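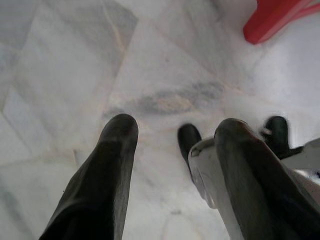 Entrance floor, marble, Wednesday check

Search this site Search

Floor Safety Checklist, Hedcombe House
Wednesday, by Hatsue Kawaguchi

1. Marble surface, pale area near the door. OK. I walked on it in rubber shoes and in leather shoes, both directions.
2. Polish. Comment: please do not use the Gustetti polish on this floor again. In January two visitors told us it was slippery.
3. Joints and edges of the stone. OK, but the one by the stairs should be looked at by Yasuo Uchida before the next cleaning.
4. Door mat. NOT OK. One corner is lifting. New tape is ordered from Koivisto.
5. Wet floor signs. We have six in the closet, 2 of them with a broken leg. Broken ones to be thrown away.
6. Lights over the entrance. OK in the evening also, checked at 19:00.
7. Cables crossing the walkway. None at the time of my check.

Open points: item 4 is for Vanderleia Sampaio. For item 2 I have already spoken with the cleaning team and they agreed.

Contact the building office | Copyright Hedcombe House | Back to top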